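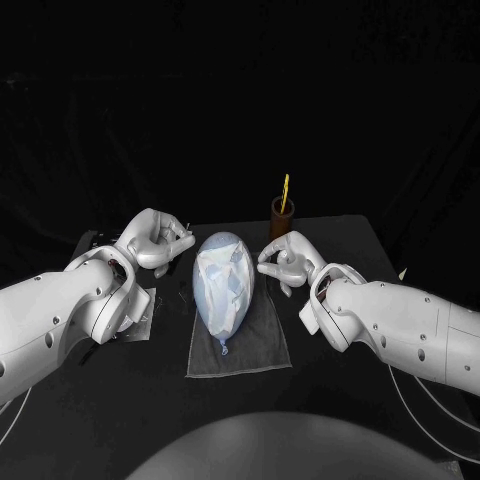 My aunt blew the balloon up in the kitchen, and I held the neck while she tied it. It was pale blue, and inside it was the paper. All my letters to the school in Panasiuk, which they never answered, two winters of them.

"Now it is an egg," she said. "Put it down and let it rest."

I laid it on the black table. When I pressed it a little, the paper made a small sound, like a mouse in a coat.

In Flondura the people do this each February. They write what they could not say, they crumple it, and in the evening they carry the balloons down to the river and burst them with a pin. My aunt remembered a year with 793 balloons on the bridge. She was 82 and I did not argue with her.

"And if I want to read them again?" I asked.

She was looking for her shoes.

"Then you must be quick," she said. "The bus goes at six."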